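Subject: Re: [collect] Reset rules for the kitchen table, and what counts as "fruit on tray"
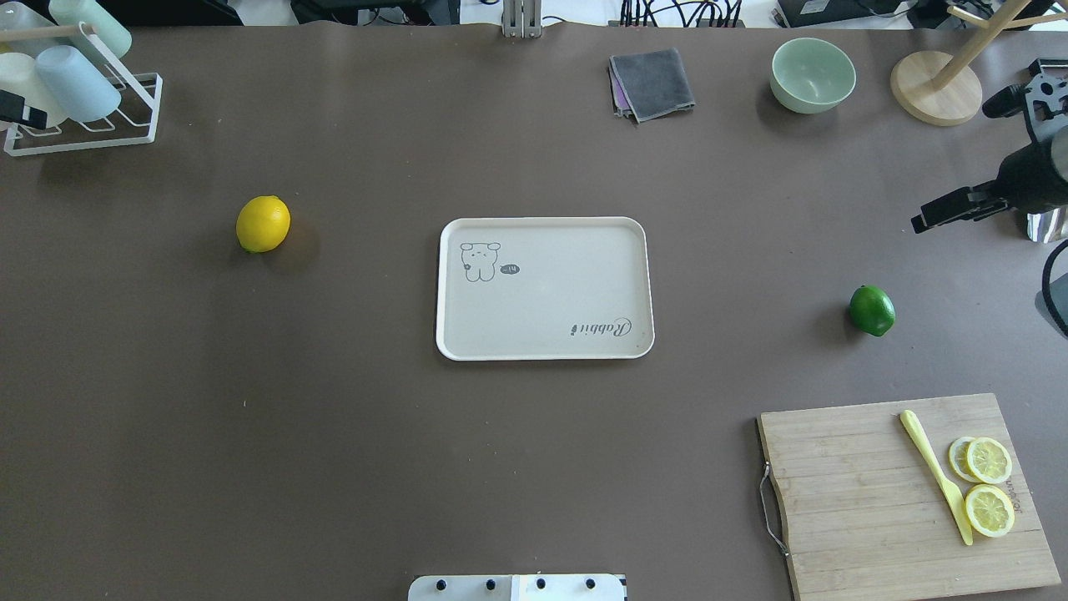

Kitchen table, wrist side right, tray empty, both fruits out.

Hi all,

Replying inline to Nicanor, with apologies to those of you who joined this list for the gripper firmware and have been reading about citrus ever since.

Nicanor Ulloa wrote:
> I went through the April batch from Fletotdale last night and I have
> two complaints. First, the start states are too much alike. The lemon
> is left of the tray and the lime is right of the tray in nearly every
> episode I opened. Stalter will learn "yellow is left" and we will all
> act surprised.

Guilty. The lemon goes on the left because I reset the table with my left hand while my right hand is holding coffee. The attached is as typical as they come: lemon left, lime right, tray in the middle like a referee. If the policy learns anything from me it will be my posture.

From now on the operator does not pick the start positions. Luangrath has a little script that prints a rough placement for each object before every episode, and you put the thing where it says, even when it looks stupid. Especially the lime next to the bowl, which looks very stupid. If the script asks for a spot the arm can't reach, skip to the next line and write "skipped" in the notes. Please don't nudge the fruit closer to be kind to the arm. Kindness is how we got the last batch.

> Second, can we agree on whether the tray has a right way up? The
> bunny is in the upper left from the head camera in everything I saw.
> I assume somebody is lining it up on purpose.

That was me, on purpose, and I regret it. In my defense the tray has a bunny at one corner and the word "Rabbit" upside down at the other, so whichever way you turn it something is wrong, and I chose the way where the bunny isn't standing on its head. I thought of this as good manners. Turn it any way you like. In fact turn it between episodes, and put it at an angle now and then. I'd rather the model find out what a tray is than memorize a cartoon.

> Also the labels. "Put the fruit on the tray" is attached to episodes
> with one fruit moved and to episodes with both. Which is it?

Both, sadly. Three of us were labeling and we had private opinions. Proposal:

"Put the fruit on the tray" means the lemon and the lime, in either order. One fruit only is "put the lemon on the tray" or "put the lime on the tray." The slices on the cutting board are not fruit for the purposes of this list. I know they are lemon. I have had this argument with Conard's labeling people and I'm not having it again here. They're scenery, along with the knife, and they stay on the board.

The same goes for the cups on the rack, the mug tree, the bowl and the towel. Leave them on the table as clutter. You may shift them between sessions, but don't tidy them away so the camera gets a nicer view. If an arm bumps one during an episode, keep the episode and tick "contact." We've thrown out far too many of those, and they're the ones I want most.

> How many usable do we have?

Of the last session, 19, once I took out the ones with my sleeve in them. I kept 2 where the lime rolled off the tray and the operator went back for it. Those recoveries are gold, so if it happens to you, keep going and finish the job. No stopping the recording, no swearing into the notes field (I have read the notes field).

A few smaller things while I have you:

Start the recording with the jaw a little open and the arm parked to the side of the table. Some episodes begin with the gripper already over the lemon, and a model trained on those will have great confidence and no idea how to get anywhere.

Move at a normal speed. One operator, whom I won't name, has been doing the approach so slowly that I checked whether the file was corrupt. Another goes for the lime like it owes him money. Somewhere between the two, please.

If you give up on an episode, mark it failed and leave it in the folder. Deleting it leaves a hole in the numbering and then Luangrath's script sulks and I have to go talk to it.

> I can relabel the old batch if someone sends me the rules in writing.

You now have them in writing, such as it is. Take the both-fruit episodes first. I'll do the single ones, seeing as most of the mess in there is mine. If you hit an episode you can't decide on, put its number in a reply to this thread and we'll look at it together before the next session.

Still open: whether the tray may start with something already on it. I say yes. Objections to the list, please, and not to me in the hallway.

Ataahua Tapsell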